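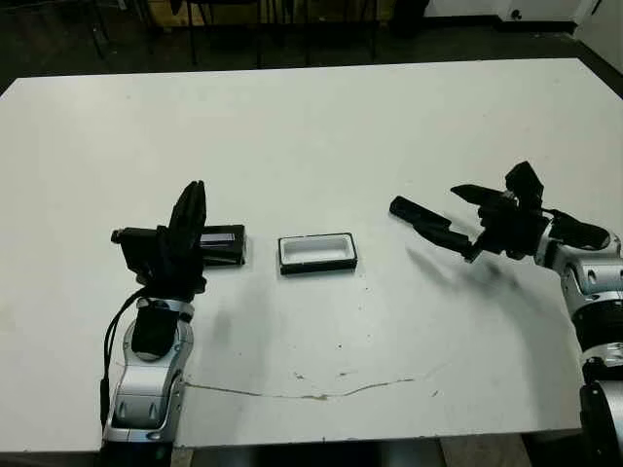
White table, surface check and what to do about the line

Shop Notes / Benches & Surfaces

12 May 2016, Araba Abubakari

Started on the big white table this morning. Work order is 1,457, opened under "tabletop, cosmetic," and I'm leaving it under that heading until I know whether it should be something else.

The top is in decent shape overall. Matte white, mostly clean, with faint gray scuffs and smudges here and there. The thing that got the work order opened is the thin brownish line across it. It wavers, and it runs a good way toward the right side of the table. In the work order it's called a crack. In the bench log from November it's called a scratch. I've looked at it with the desk lamp laid over on its side and I can't settle it either. Parts of it catch a fingernail and parts don't.

What I'd like to know is if the brown is the line itself (something showing through from under the white) or just dirt that has settled into it. If it's dirt it should come out. If it comes out and the line is still easy to see, we fill it.

Small tray

The little tray with the black rim and white inside stays with this table. It's the right depth for the small parts, shallow enough to pick them out of without tipping it. It has been going off to the sink room and coming back late, so I've put it on the list as belonging to the table. Anyone who needs one for the sink room should take one from the cabinet.

White inside on a white table is fine, the rim makes it easy to find. I'd been going to order gray ones and I've dropped that.

Cleaning, what I tried

I don't know what the top is made of. The Wivoner paperwork says "white work surface" and a part number and that's all. So I went from mild to less mild and worked in the near corner first.

Water and a soft cloth: takes off the smudges, does nothing to the scuffs.

Dish soap in warm water, wiped off with a second cloth: a little better. Two of the lighter scuffs went. It dries with a faint haze if you don't rinse it properly.

Coslow surface cleaner, sprayed on the cloth and not on the table: the best of the three. Most of the gray in the test corner lifted with light rubbing. No change in the finish that I can see with the lamp down low. Smell is strong, open the door.

Melamine sponge: tried it on a patch the size of a coin and stopped. It takes the mark off but leaves a slightly shiny spot, and on a matte top that's worse than the scuff. Please don't use these on it. There's an open pack in the drawer and I've moved it to the sink room.

I haven't tried alcohol. Korletey used it on the gray bench last year and got away with it, but that was a different surface and we knew what it was.

The line

Ran a damp cotton swab along a short piece of it, then a swab with the Coslow. The second swab came away light brown. So some of the color is dirt. The line looked a bit paler after, but I'd want to see it in daylight again before I say so, and it was still damp when I wrote this.

Put masking tape at both ends of where I could follow it, with pencil ticks on the tape. If it runs past the ticks, it's a crack and it's growing, and then this is no longer cosmetic. I'd like to give that two weeks. Please leave the tape alone, even if it looks untidy. If a piece lifts, write down which end and don't put it back by guess.

Also got down and looked at the underside with a flashlight, as far as I could get. Nothing there that lines up with it. Doesn't prove much, the supports cover part of that area.

Costs, so they're in one place

Replacement top from Wivoner, same size and finish: 3,870 dollars, and delivery isn't in that. We have almost 3,000 left on the furniture line for the year, so a new top would have to wait or be split over two budgets.

Kumiron fill kit, white: 49 dollars. Comes with filler, a spreader and tinting sticks. Whether their white matches our white is anyone's guess until it's open. I'd do a test dab on scrap, let it cure overnight and hold it against the table by the window.

My preference is to clean the line fully, wait out the tape, then do the fill. I wouldn't ask for a new top on the strength of what's there now. It's flat, and I laid the long straightedge across the line in several places and couldn't get paper under it.

Using it meanwhile

Table stays in use. A few things I'd ask for.

Put a mat under anything with metal feet or a hard bottom edge. I think that's where most of the gray marks come from, they look like something being slid. Lift things to move them.

No liquids standing near the line. If it goes through the surface, whatever's under there may swell. Wipe spills right away and then dry with a second cloth.

No cutting on the table. There's a cutting board on the shelf.

Nothing clamped across the line until the tape comes off.

Wipe down at the end of the day with plain water. Coslow once a week is plenty, and I'll do that one so it gets done the same way each time.

Still open

Ask Wivoner what the surface actually is and what they recommend for filling it. Left a message, no call back yet.

Look up who wrote the November entry. The initials aren't readable. If they remember how long the line was then, that would answer the question faster than the tape.

Order the Kumiron kit. Holding off until Wivoner calls.

Find a better place for the desk lamp. I had to keep going back to the shelf for it and the cord barely reaches.

Korletey asked if the scuffs could just be left. They could. I only want the top even enough that a new mark shows up as new.

Later, same day. Line is dry. It is paler over the piece I cleaned, you can see where I stopped. Still brownish though, and still there. Will do the rest of it with swabs next week, a short length at a time, and keep the swabs in a bag with the work order number on it.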